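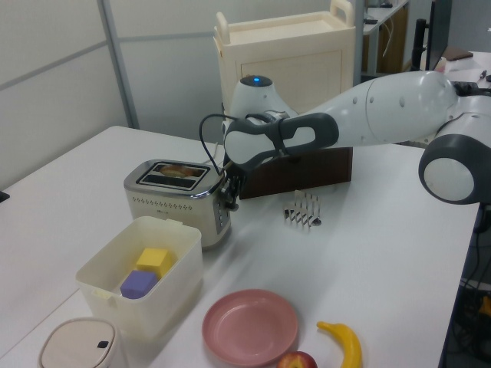
O braço branco junto à torradeira, com a garra perto da alavanca lateral.

24/12/2020

Véspera de Natal e eu, claro, a escrever sobre planeamento de trajetórias. Prometi em July – perdão, em julho, passo o dia a ler registos em inglês – que contava como ia o Trilach, o nosso planeador, e fui adiando, adiando, até hoje.

O problema é a torrada. Agarrar uma maçã ou uma banana de brincar é coisa que o módulo de perceção já resolve com gosto, mas uma fatia metida na ranhura mostra só uma beirinha dourada, e o metal escovado da torradeira enche a nuvem de pontos de buracos. Acabei por juntar 10 leituras de profundidade antes de estimar a pose, e o erro desceu para 5 milímetros (que festa que fiz sozinho!).

Falta o suporte de torradas, com aqueles arames fininhos que o mapa de colisões insiste em engordar. Em mais de 100 tentativas no simulador, o planeador encontrou caminho em 53. Desconfio da resolução da grelha, e depois das festas quero experimentar uma malha mais fina só nessa zona. Se alguém já passou por isto, deixe um comentário, que eu leio todos com muito carinho. Boas festas!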